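# The bag-handle stall: your questions, my answers

Updated 13 May 2025

I run the two-arm cell on the Danura bench, and ever since the left arm started locking up in the bag task my inbox has been pretty lively! So I've pulled the questions together in one place.

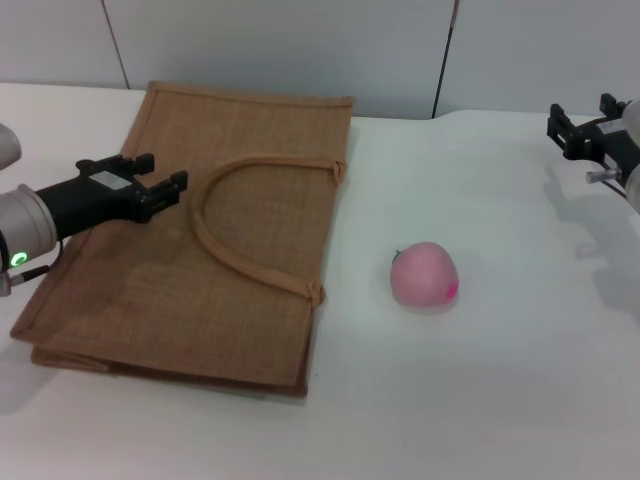 Most of them come down to the same thing, so if you only read one answer, make it the second one.

### What is the task supposed to do?

The left arm picks up a jute tote by its handle and holds it open. The right arm picks up a toy peach and drops it in. Then everything goes back to the start and we run it again. It sounds easy (I thought so too, back when I promised it would be done by August).

### So what went wrong?

The left gripper closed on the handle fine, but it often caught a bit of the bag's weave along with it. When the arm lifted, the whole bag came up crooked, the load on the wrist jumped, and the controller went into a protective stop. That part is good, it's what the stop is for. The bad part was on the other side: the right arm kept going! It carried on with its reach as if the bag were where it should be, and one time it came down close enough to the left wrist that I hit the red button myself.

### Did anybody get hurt? Did anything break?

No and sort of. I was standing outside the tape. One fingertip pad on the right gripper got a nick when it scraped the table, and I've swapped it out.

### Why didn't both arms stop together?

My fault, mostly. Each arm has its own controller, and Oken (our scheduling software) is meant to pass a stop from one to the other. I'd turned on a setting that waits for 9 missed heartbeats before it calls an arm "gone," because the old network dropped packets all day long. But a protective stop doesn't kill the heartbeat. The left arm was still chatting away happily while it stood frozen, so Oken never passed anything along.

### How often did it happen?

I went through the logs for 2,646 runs. The left arm stopped on the handle in 200 of them, and in eight of those the right arm was already moving in. I don't like that eight one bit.

### What have you changed?

- A stop on either arm now cuts motion on both, through a wired line. Oken is out of that loop completely.
- The right arm waits for a "handle held" signal before it leaves its parking spot.
- The left gripper comes in higher and closes slower.
- Lift speed is down until the wrist load settles.

### My left arm shows a green ring. Is it safe to reach in?

No! Please don't go by the ring. On our setup green tells you the arm is powered and talking, and it says nothing about what the other arm plans to do. Press the stop, check that both arms show as stopped on the pendant, and then reach in.

### The arm froze with the bag in its grip. How do I get it out?

Hit the stop first. Hold the bag from underneath with one hand, then open the gripper by hand from the pendant. Don't yank on the handle; you'll pull the wrist against its brake and I'll be the one recalibrating it. Lay the bag flat again and run the home routine, one arm at a time.

### Does this affect the Wattimena cell?

Yes, if you copied my config file before today. Look for the heartbeat setting, put it back to the default, and don't run both arms until the wired line is in. I have spare cable.

### Would a different bag fix it?

I tried one from Flesteck with stiffer handles and it snagged less, but I'd still want the wired stop. We're staying with the jute one for now.

### Is the task running again?

With somebody at the bench, yes. Overnight runs are still off, and I'll update this page when they're back on.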